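Garndale Automation Forum > Good practice > Exposed wrist wiring and loose cables on bench arms

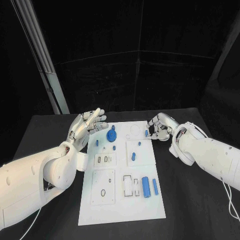

Page 1 of 3

Hưng Đỗ
26 February 2019
I'm rewriting our bench rules for two-arm assembly work and I'd like opinions before they go up on the wall. The job is a peg board, blue pegs and cylinders into a white base, one hand each side. The draft says:
1. No open wiring at the wrist while the arms are powered.
2. No cable hanging over the table edge.
3. Parts not in use lie flat, inside the board outline.
4. Nobody reaches over the board until both arms are stopped.
Rule 1 is the one people are arguing about here.

latheandlevel
Rule 1 is right and you'd fail it on both arms. There's wiring showing at each wrist. One snag on an upright peg and you've lost a hand for the week. Fit the covers or sleeve it.

cloludik_bench
Disagree. We had full covers at Cloludik and took them off again. You couldn't see a connector working loose, and it took 19 screws to get in and look. I'd write "no unsecured wiring" and leave it at that. Open is fine if it's tied down.

latheandlevel
Tied down to what? The wrist turns. Whatever you tie it to has to turn with it.

cloludik_bench
To the moving side, with a service loop. Same as any wrist.

mopsy439
Rule 2 matters more to me. The thin white cable on the right arm loops down and hangs off the side of the table. Somebody walks past with a coat on and that's your connector gone. Clip it every 30 cm along the arm and bring it out at the back.

Hưng Đỗ
Fair point on the cable. There's another under the left arm running towards the front, so I'll cover both. Would you put the clip spacing in the rule or in the setup sheet?

mopsy439
Setup sheet. Rules should fit on one page or they don't get read.

gantry_pete
Rule 3 doesn't work as written. Half your pegs are meant to stand up, and the one under the right hand is right on the edge of the board. Is that inside the outline or not? At Lastirgate we give each part a marked start position and check against that.

Hưng Đỗ
Inside, but only just. Marked positions is better, I'll change it.

latheandlevel
I still wouldn't sign off rule 1 with "unsecured" in it. Two people will read that two ways.

cloludik_bench
Then add a pull test to the setup sheet.

Reply to this topic | Next page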